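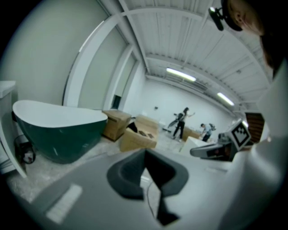 Cómo simular un reparto de escaños en clase (y que la gente discuta con ganas)

Llevo varios cursos haciendo este taller y sigue siendo mi sesión favorita del año. Explicar la proporcionalidad en la pizarra funciona a medias; en cambio, cuando un grupo ve que sus propios votos dan tres parlamentos distintos según la fórmula que se aplique, la conversación arranca sola y luego cuesta pararla. Con 40 participantes sale redondo, aunque lo he hecho con bastantes menos.

Lo que necesitas

- Papeletas de papel, una por persona y por ronda
- Una caja o sobre grande
- Una hoja de cálculo o, si te atreves, pizarra y calculadora
- Unas dos horas, con pausa

Paso 1. Inventa un país pequeño

Nosotros usamos Dornodby, una república que acaba de salir de un periodo de transición y tiene que elegir su primera asamblea. Reparte 7 escaños en una sola circunscripción. Con tan pocos, las diferencias entre fórmulas se notan enseguida y las cuentas caben en media pizarra.

Crea cuatro partidos. Los nuestros son Lasen (urbano y centralista), Enton (agrario), Mujić (una minoría regional que lleva el apellido de su fundador) y una lista independiente. Dales un programa de tres o cuatro líneas, no más. Si escribes demasiado, la gente se pone a debatir el programa y se olvida del sistema electoral, que es lo que queremos trabajar.

Paso 2. Vota

Primera ronda, voto único, secreto, sin campaña. Recoge las papeletas y multiplica cada voto por diez: con 40 personas tendrás 400 votos y los números quedan más manejables. Un resultado bastante típico es este:

Lasen: 170
Enton: 120
Mujić: 70
Independientes: 40

Paso 3. Aplica D'Hondt

Divide los votos de cada lista entre 1, 2, 3, 4 y así sucesivamente, y quédate con los siete cocientes más altos. En nuestro caso son 170, 120, 85, 70, 60, 56,7 y 42,5. Lasen obtiene cuatro escaños, Enton dos y Mujić uno. Los independientes, con su cociente de 40, empatan con el tercero de Enton y los dos se quedan fuera.

Deja los cocientes a la vista, no los borres. Siempre hay alguien que quiere saber por cuánto se perdió el último escaño, ¡y esa pregunta vale oro!

Paso 4. Aplica Sainte-Laguë

Mismos votos, pero ahora divides entre 1, 3, 5, 7... Los siete cocientes más altos son 170, 120, 70, 56,7, 40 (dos veces) y 34. Resultado: tres para Lasen, dos para Enton, uno para Mujić y uno para los independientes. Lasen acaba de perder la mayoría absoluta sin que nadie haya cambiado su voto. Aquí suele haber un murmullo en la sala que me encanta.

Paso 5. Añade una barrera

Introduce un umbral del 20 % y vuelve a calcular con las dos fórmulas. Mujić, con el 17,5 %, desaparece, y los independientes también. Solo quedan dos partidos: cuatro escaños para Lasen y tres para Enton, tanto con D'Hondt como con Sainte-Laguë. Pide entonces a los votantes de las listas excluidas que se pongan de pie. En nuestro ejemplo son 11 personas de 40, más de una cuarta parte de la clase – y verlas de pie impresiona más que cualquier porcentaje.

Paso 6. Negociad las reglas

Esta es la parte buena. Divide al grupo por partidos y dales veinte minutos para acordar una fórmula y un umbral, sabiendo ya los resultados de la primera votación. Después, repite el ejercicio con otro grupo o en otra sesión, pero haciendo que negocien ANTES de votar. Los acuerdos cambian muchísimo. La variante de negociar a ciegas se la debo a Jingyi Yuan, que la probó en octubre con estudiantes de primero y me pasó sus notas.

Para que no se atasque:

- Nombra a una persona que presida y dé la palabra.
- Exige una mayoría de dos tercios para aprobar las reglas. Con mayoría simple, los dos partidos grandes pactan en cinco minutos y se acabó.
- Permite que Mujić pida un escaño reservado. Marin Golob propone además darle derecho de veto en asuntos regionales; alarga la sesión, pero da mucho juego.

Errores frecuentes

Empezar a dividir entre 2 en D'Hondt. Pasa más de lo que parece.

Calcular el umbral sobre votos totales en un caso y sobre votos válidos en otro. Decídelo al principio y escríbelo.

No prever los empates. Lo habitual es que gane la lista con más votos totales, y si persiste, sorteo – lleva una moneda.

Si te sobra tiempo

Parte el país en dos circunscripciones, una de cuatro escaños y otra de tres, y concentra a los votantes de Mujić en la pequeña. Compara el resultado con el del paso 3.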